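Notes from the Skastelen bench, February

Most of this is small stuff that cost us an evening each. The build is a desktop arm with a two-finger gripper, put together in the shared shop and driven by a secondhand laptop. The job we gave it is a board of two-color blocks that has to be set to match a little pattern card. If you are doing something similar at home, take what helps.

## Mounting the arm

Bolt the base through the bench. Clamps creep. We used two G-clamps for the first few weeks and kept blaming the software for errors that came from the base shifting. Four bolts with wide washers fixed it.

If you can't drill the bench, screw the base to a heavy board that sticks out well past the arm's reach on the side it works. Put a sheet of rubber shelf liner under the board.

Check the bolts after the first hour of running and again the next day. Fresh wood compresses a little under the washers. Nuria Wolde marks each nut and washer with a single line of paint pen, so a loose one shows at a glance.

## Cables

- Leave a loop of slack at every joint, then move the joint by hand to both ends of its travel before you tie anything down.
- Use hook-and-loop ties until the build is finished. You will redo the wiring.
- Keep the motor power and the camera cable on opposite sides of the arm. Ours ran together at first and the picture dropped out when the shoulder motor started.
- Label both ends of each cable. Masking tape and a pencil will do.

## Fingers

Print them in black or dark gray if the camera looks down past them. Our first pair was white, and the glare off the tips washed out whatever was near them. The dark ones cost us some of the view, but they're easy for the software to ignore.

Round off the outside corners. Square ones catch on neighboring pieces on the way down. Sandpaper is enough, 120 grit and then something finer.

For grip, Savvas Gavalas cut strips from a bicycle inner tube and stuck them on with contact cement. Wipe the printed part with rubbing alcohol first and leave the glue overnight.

## Try the layout in simulation first

We skipped this on the first board and had to remake it. Measure your parts, put them in the simulator at true size, and park the simulated arm where the real one will stand. An hour of this will tell you whether the fingers fit between rows and how much of the board they hide from the camera.

Give every row a letter and every column a number, in a color that stands out from the board. Then two people can talk about "B1" without pointing, and the log file makes sense a week later. Put the pattern card beside the grid, where the arm doesn't need to reach over it. We use yellow characters on a blue-purple panel, with the card next to the B row. With the gripper down low by the first column, it covers most of C1 and part of the letter C, while the card stays in plain view.

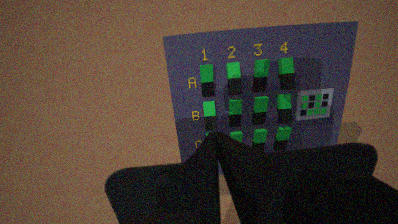

## Lighting the real bench

Use two lamps, one on each side, and aim them at the wall or ceiling if those are white. A single lamp throws the arm's shadow over the board, and a dark block in shadow is hard to pick out.

Turn off automatic exposure on the camera. Set it by hand with the arm parked, then move the arm over the board and look again. Johannes Magagula keeps the settings on a card taped inside the laptop lid, and that has saved us more than once after an update.

Pull the blind in the afternoon. After 3 the sun comes straight down our bench.

## First runs

Keep the speed low. We stayed at a quarter speed for the first 50 runs and only raised it when a full day went by without a knocked block. Wire the stop button before anything else and put it where your free hand rests — ours was behind the laptop for a while, and that was a bad place for it.

Start with one piece in an open corner of the board. Add its neighbors after that works. The middle of the grid is the hardest part, so leave it until last.

Write down each failure as it happens, with the square and one or two words: "B3, slipped" or "A4, missed." A paper notebook is fine.

## Putting it away

Park the arm folded and low, switch off at the wall, and throw an old pillowcase over it. Sawdust gets into the joints if you share the shop with woodworkers. Blocks go in the lidded tub on the second shelf. Nomvula Swanepoel has the spare screws and the hex keys; ask her before buying more.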